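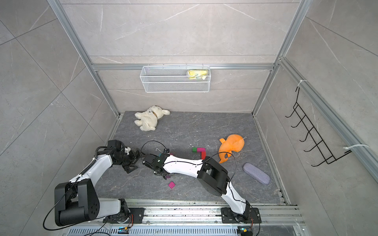 Budgeting for a two-arm cell: where the money goes after the arms

The purchase order for a bimanual cell is usually drafted backwards. The arms are priced first, in detail, and everything that holds them up, feeds them power and gives them something to pick is entered as a single line called sundries. Merle Maihi, who plans equipment spending at Harkby, has stopped approving requests written that way.

"I ask for the frame drawing before the arm quote," she says. "If there is no frame drawing, the arm quote is premature."

Her standard layout puts both arms on one aluminium rail at the front of an extrusion enclosure, grippers facing inward over a shared floor. The geometry is simple and the costs are easy to miss. Harkby's last build used 174 fasteners in the frame alone, and the first order covered 95 of them. The second order attracted its own freight charge.

Cabling

External cable runs need slack at every elbow, and slack needs somewhere to go when the joint folds. Maihi budgets for replacement leads from the first year and holds one full set per arm on the shelf. Circuit boards mounted low, near each base, shorten the runs but sit where dust collects. A cover for each is now a separate line in her template.

Test objects

Plush toys, building blocks and a fabric glasses case are cheap, and for that reason they seldom appear in a budget at all. They should. Soft items deform under a parallel gripper, small blocks test fingertip alignment, and both wear out or go missing. Harkby allows $661 a year per cell, including wire baskets and hooks for storage inside the enclosure.

Surfaces

Tile was chosen over painted board for the walls. Supply and fitting came to $1,518. Maihi regards the figure as high but fixed, whereas board at the Hudadham site was recoated each April.

Leasing

Hudadham leases its arms through Amaral and owns the frames outright. The arrangement works provided the rail hole pattern suits whatever arm arrives at renewal. Tuvholm, a smaller shop, bought everything and carries its own spares – a sound choice if the cell will run the same task for several years, and an expensive one if it will not.

Maihi's template for the next round closes on 23/08/2026. Frame drawings are due with it.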